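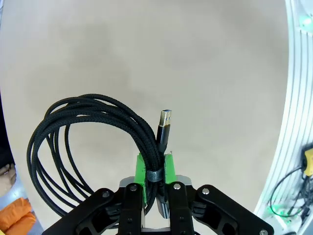

Flarwood Chart Submissions: Frequently Asked Questions

Last updated March 9, 2026

What is the Flarwood singles chart?
A weekly list of the 90 best-performing single tracks among member labels and self-releasing artists. Albums are tracked separately and do not affect singles positions.

Which genres are accepted?
All of them. The chart has no genre filter. The genre field on the submission form is used for search only and has no effect on ranking. A track may carry up to 2 genre tags.

How is a position calculated?
Each track receives points for paid downloads, physical sales and streams. Free downloads are not counted. Streams are converted to sale units at a rate of 400 streams to one unit. Partial units are carried over to the next chart week and are not rounded up.

Do remixes and live versions count toward the original?
Remixes count if the melody and the main vocal are kept and the artist credit is unchanged. Live versions are always treated as separate tracks. Radio edits are merged with the original automatically, provided both carry the same title in the Mirani catalog.

What audio format should I send?
WAV, 24-bit, 44.1 or 48 kHz, stereo. MP3 files are rejected at upload. Leave the fade-out in place and do not add silence at the end of the file.

Can I send files on a physical drive?
Yes. USB drives are accepted at the Parbridge office. Format the drive as exFAT and place all files in one top-level folder. Label the drive itself, as packaging is thrown away on arrival. Drives are returned only if a prepaid envelope is enclosed.

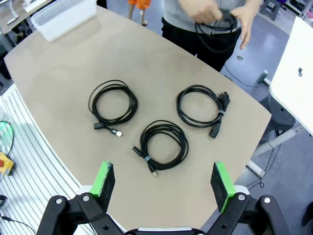
Coiled USB and power cables on a tabletop.

Why was my track rejected with error 1052?
The recording code in the file does not match the code in the catalog entry. Correct the catalog entry first, wait for it to refresh, then upload again. Changing the file name will not clear the error.

Who checks the sales data?
Trustora receives the raw reports from stores and streaming services and removes duplicate entries and bulk purchases. Flarwood does not edit the figures after that stage - a disputed figure has to be raised with Trustora through the form in your account.

Can a track re-enter the chart?
Yes, with no limit on the number of re-entries. Weeks on chart are added together across all runs.

Are any rules due to change?
From April, music video plays will be counted as streams at the same rate. Plays recorded before the change will not be added.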